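Site checks > Zernska > Table-top play corner
Filed under: Toys and small parts, Comments open

Checked by Afia Eshun, May

Curtains clear of the floor: pass, though I'd like to see it at closing time.
Table edges: pass. The Dogbe sheet says "rounded throughout". I doubt anyone felt underneath.
Red curved toy: listed as a chilli, could as easily be a banana. Marked "no loose parts" after 2 pulls. Hardly a test. Redo with 4.
Cable check: signed, no initials. Not accepted.
Black table top: "wiped daily", so they say. Where's the log?
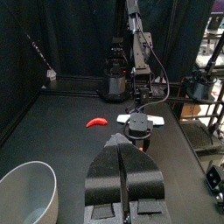

Small parts go missing on a dark top, so I'm leaving that line open until the log turns up.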